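2023-05-02

Rain until lunch. Paid the Kaufmann bill and moved the dentist to September, then started on the back room, which I have been putting off since we moved to Karnside. Got through 3 boxes — mostly old receipts and a lamp with no plug. The doorway was the worst of it, all paper scraps and wrappers on the tile. The blue bucket is doing fine as a trash can for now. 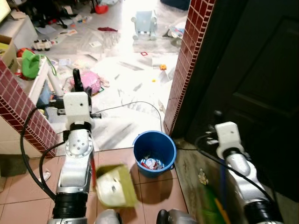 Still need to go through the shelves and find the other sandal. Soup for dinner. In bed by 10.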